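Airing a bedroom to prevent condensation

Guidance for tenants of Kenside and Didley

Moisture builds up in bedrooms overnight and may lead to mould on walls and soft furnishings. Tenants are asked to follow the steps below from October onwards.

1. Draw the curtains fully back each morning.

2. Open the window for 20 minutes with the bedroom door closed. In homes fitted with trickle vents, leave these open at all times.

3. Wipe any water from the glass and sill with a dry cloth. Wring the cloth out in the bathroom - do not dry it on a radiator.

4. Keep the room at a steady 18 degrees during the day, including when you are out.

5. Move beds and wardrobes slightly away from outside walls.

If mould returns after cleaning, report it to the Bruvbridge repairs desk, quoting form 122. Do not paint over the affected area before an inspector has visited.

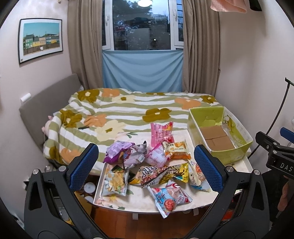
Bedroom window with curtains to either side, reaching down to the bed.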